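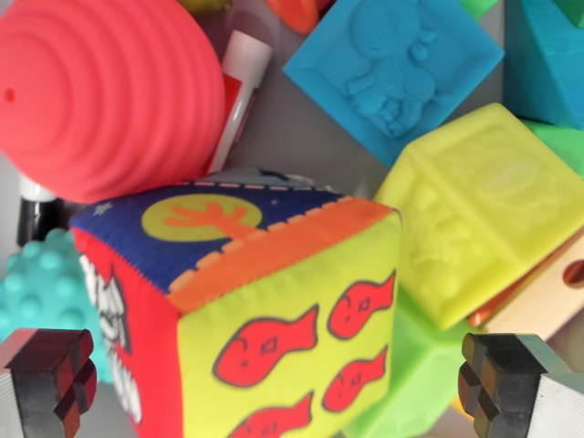 Stokwood Soft Play Cube

A plump fabric cube with something different to find on every turn, which is why so many of our families come back for a second one (and sometimes a third for Grandma's house!). One face has a tree on deep navy, another has red fish swimming over lime green, and rows of printed-look dashes run along the orange bands like a little road for small fingers to follow.

Maribeth Lumbao, our toy buyer, likes it best in a mixed bin with ridged balls and rubber blocks, so little ones get soft, bumpy and squishy all in one rummage. It's light enough to toss across the rug, too, and we've yet to hear of a lamp getting hurt.

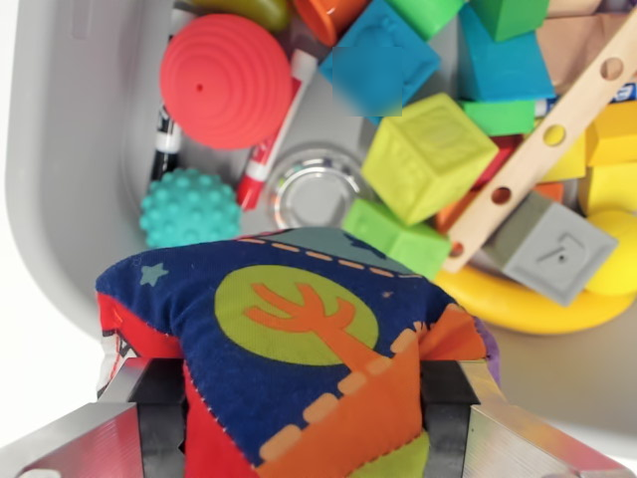

Care and ordering

Spot clean with mild soap and let it air dry overnight. Single cubes leave our shop by Thursday, and playgroups can order a case of 15.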